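Snack swap boxes: what are you putting in yours?

Forum > Food & Drink > Crisps, biscuits and sweets

dalia_bakes
Started this thread in May

Right, the table's been cleared and I'm choosing what goes in my swap box! I love this bit more than opening the one I get back.
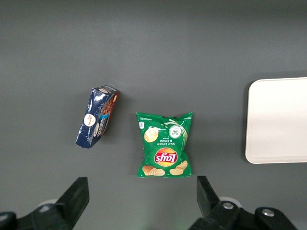

My limit this time is 800 grams including the box, so I can't just throw in everything I fancy. The Sour Cream & Onion are a definite yes, I've never met anyone who turned them down. Then something chocolatey in the way of biscuits, and after that I'm open to ideas. My swap partner says she likes "anything crunchy", which is lovely but leaves me with the whole shop to pick from.

What do you lot always include? And does anyone have a good way of stopping crisps from arriving as dust?

crumbtray
Ooh, good start! Sour cream and onion is my favourite of the lot. I'd put in a second bag and drop the biscuits, myself. Biscuits she can get anywhere.

dalia_bakes
Drop the biscuits?! Never. You need something to go with a cup of tea after all that salt.

Gilura
With Dalia on this one. A box that's all savoury feels a bit flat when you open it. I sent one last year with five kinds of crisps and nothing sweet and the poor man wrote back asking if I'd forgotten something.

On the dust question – crisps go in last, on top, flat, and never on their corners. The air in the bag does most of the work so long as nothing hard is pressing on it. Biscuits underneath, tins and jars right at the bottom.

packedlunch_pete
Disagree about flat on top. The top of the box is what gets squashed when another parcel lands on it. I stand my bags upright down the sides with a tea towel in the middle and I've had far fewer breakages. Plus they get a free tea towel!

Gilura
Depends on the box surely? In a shallow one you can't stand them up at all.

packedlunch_pete
True, mine are the tall ones. Shallow box, flat is fine.

oatcake_annie
Can I put in a word for those sesame biscuits from Drandisel? Not the thin ones, the ones with honey. They weigh next to nothing and they don't go soft. I had a packet open for four days and they still snapped when I got back to them, which says a lot for the biscuits and not much for my willpower, as I'd been hiding them from myself.

dalia_bakes
Ooh I've not tried those! Going on the list. Do they travel in the paper sleeve or do I need a tub?

oatcake_annie
Sleeve is fine, I just put an elastic band round it.

saltedalways
My last swap was with someone near Ait Brahim and she sent little almond pastries wrapped one by one in greaseproof paper. I nearly cried, they were so good. My crisps reached her in one piece too, after 1,386 miles by post (yes I looked it up). So it can be done.

One thing about chocolate though, I'd leave it out from now until autumn. I had a whole packet of chocolate biscuits turn into one single biscuit in June.

crumbtray
See! Drop the biscuits.

dalia_bakes
Hahaha. I would eat one single enormous biscuit quite happily, for the record. But point taken on the heat. She's only two counties away and it's going next-day, so I think I'll risk it.

Gilura
Next-day is fine. Pop them in the middle of the box away from the sides and they'll stay cooler.

latecomer_lou
Does anyone else put a note in saying which thing to eat first? I do a little list with stars next to my favourites. My partner last time ignored it completely and started with the liquorice.

oatcake_annie
I would also start with the liquorice, sorry.

dalia_bakes
Love the list idea, stealing that! Weighed it all just now and there's room for the honey ones if I can get to the shop before it shuts at half five. Will report back once she's opened it.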